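Ticket 3651: hand-held gripper 4, pads slipping
Site: Cunham bench room
Opened by: Rukhsana Zaidi
Assigned to: Kamran Naqvi
Status: open, waiting for parts
Opened: 29th December

Reported fault

Gripper 4 drops smooth items when lifted at an angle. Fine on card and foam. Started last week on the lunchbox tasks and has got worse since. Closing the trigger harder makes no difference. Rukhsana has moved her session to gripper 2 for now.

Checks so far

KN: Trigger travel is full and the fingers meet squarely. Linkage screws checked, one on the left was a quarter turn loose, nipped up. No change to the fault afterwards. Battery and encoder readings normal, so I don't think this is electrical.

KN: Looked at the pads with the fingers open. Both are past use. The tape is frayed and peeling on the left with loose flaps low down, and the right is worse, bunched up on the gripping face and torn along the lower edge. There is a thread hanging off the tip on that side as well. Finger bodies to be checked for cracks once the tape is off.

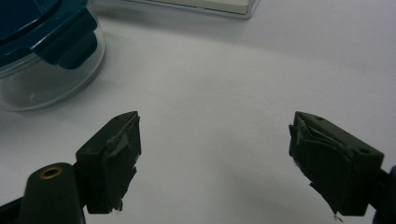

Plan

1. Take both fingers off and label them left and right.
2. Strip all the old tape, both layers. Do not patch over it.
3. Clean off the glue with isopropyl and leave for 90 minutes.
4. Fit new pads from the Kileck roll, one piece per layer, edges kept clear of the fingertip.
5. Refit, run the open and close routine, then try the lift test with a smooth lid.

Comments

Usha Kartha: These pads were last changed in June. The log shows 134 sessions on them. Can we put a pad check on the weekly sheet?

KN: Yes, will add it.

Bjarke Frandsen: No Kileck tape left in the drawer at our end. Mitolville have a part roll and are sending it over. Please don't use the thin Talpur stuff, it creeps under load and you'll be doing the job again.

KN: Understood. Gripper 4 is tagged out and on the top shelf until the roll gets here.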